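Gripper Month, Part Two: I Finally Got My Hands on the Birkine
by Mackenzie Sawatzky

16/12/2020

Hello again from the back bedroom, which my family has stopped calling the guest room! Last time I promised you all a real look at the Birkine kit, and then the kit sat in its carton while I dealt with a leaky dishwasher and a very long list of cookies to bake. Well, the cookies are in the freezer and the kit is out of the carton, so let's get to it.

For those of you who joined since August, the Birkine is an add-on for small desktop arms. You get a two-finger gripper, a little camera that mounts at the wrist, a cable that is a good bit longer than the one on my old setup (thank you, thank you), and a year of the Onuoha software that goes with it. It's sold by a shop in Larnville run by Sandro Ferri and Josefien Mulder, and they ship the whole thing with the fingers already screwed on. I didn't have to hunt for a single hex key. If you remember my evening with the Jorden gripper, you know how happy that made me.

Setup took me one evening, and most of that was the software asking me to sign in again. The manual is printed on real paper and somebody clearly proofread it. My only gripe is the calibration page, where the drawing shows the wrist turned one way and the steps tell you to turn it the other. I went with the drawing and that was right. I wrote to Josefien about it and she says the next printing will have it fixed. 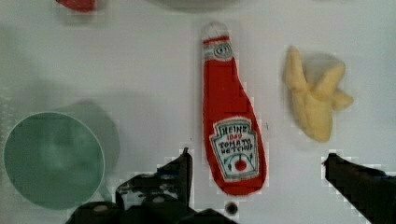 What I wanted to know most was how the fingers do with soft things. Hard blocks are easy, any gripper in this price range can pick up a block, and I've bored you with enough blocks already. Soft things squish and slide and fold over just when you think you have them. The plush ketchup bottle is the shape I'd hand to anybody trying out a new gripper, skinny up at the neck and fat and round at the bottom, so where you close the fingers matters a lot. Coming in at the wide end, with one finger on each side, you want them well open before you move in, and the Birkine opens wide enough that I never felt I was threading a needle. The peeled banana is a whole other animal! All those floppy bits of peel go off in different directions, and if you catch one of them the rest just dangles. I had much better luck going for the round part of the fruit.

The wrist camera is the piece I expected to shrug at, and now I'd have a hard time giving it up. Seeing both fingertips along with whatever you're reaching for makes lining up so much less of a guessing game. It isn't a fancy camera. Things off to the side can come out a little soft, and you get some blocky edges around dark shapes, so if you plan on reading tiny print with it you'll be let down. Big embroidered letters are no trouble at all. For steering by, it does the job.

Now for the things I'm less in love with. The Onuoha software saves your grip settings under a number and won't let you give them a name, so I have a sticky note on my monitor like it's the old days. The squeeze slider is also touchy down at the light end, right where you need it for plush. Parviz Mousavi, who many of you know from the swap table, has the same kit and told me to set the slider with the arrow keys and leave the mouse alone. That helped a lot, Parviz, I owe you a coffee.

Would I buy it again? Yes, if you already have an arm and want to work with soft or odd-shaped things. If you mostly stack blocks, keep what you have and spend the money on a better table lamp. Sandro tells me they've packed 54 kits for the holidays and they do a trade-in on older grippers, so it's worth asking before you toss yours in a drawer.

Barrett Whitfield is borrowing mine over the break to see how it does with folded washcloths, and he's promised to write it up for the next issue. I've also had two requests for a closer look at the trade-in deal, so send me your questions before I call the shop. Now I really do have to go and frost something.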